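Grolero Pump Service Records, Data Card

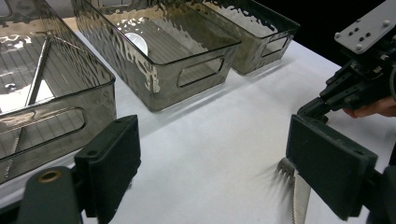
Release 3, page 1 of 2

We have wanted to put this set out for a long time, and it's a pleasure to finally see it in one place! The Grolero records cover repair and tuning work on slurry and process pumps at two mills, Kevden and Iturra. Each row is one service visit: what was wrong, what was done, which parts went in, and how long the pump was down.

Contents

visits.csv holds 2527 rows, one per visit
pumps.csv holds 331 rows, one per pump, with size, duty and year installed
parts.csv is the parts list, with 794 part codes and a short plain name for each
notes/ has the shop notes as text files, named by visit number

Start with visits.csv. It joins to pumps.csv on pump_id and to the parts list on part_code. A visit that used several parts has them in one cell with semicolons between them (sorry, the old system did it that way and we kept it).

Where the records come from

The Kevden rows were typed up from paper service sheets. The Iturra rows came out of the Pakia maintenance software as an export, so they are cleaner and have real start and stop times. For Kevden, downtime is whatever was written on the sheet, usually to the nearest half hour. If you compare the two mills on short stops, keep that in mind.

Columns people ask about

fault_code: our own list of 36 codes. Codes starting with S are seal problems, B is bearings, W is wear parts. Code X9 means the fitter left the box blank.
hours_down: from the time the pump was stopped to the time it was handed back to the operators. Waiting for parts is included.
vib_before and vib_after: velocity in mm/s, taken at the drive end bearing. Empty at Kevden before July, when that mill got its first handheld meter.
tuned: yes or no. Yes means the impeller clearance was reset during the visit.

The notes are the best part, in our opinion. Fitters write wonderfully direct things, and there is a lot in there on packing, shaft sleeves and flush water that never makes it into a code. Spelling is left as written. Names and phone numbers have been taken out.

Known problems

A few Iturra pumps were swapped between positions and kept their old pump_id for a while. Check the position column before you work out time between repairs. Casing liners have two part codes, one old and one new, and we haven't merged them yet.

Changes in this release, January 30, 2018

Added the Iturra shop notes
Fixed dates with day and month reversed in the Kevden rows
Dropped the cost column, which mixed list prices and prices paid

Use it, chart it, teach with it! If you find a mistake, send us the visit number and the column name and we'll fix it in the next release.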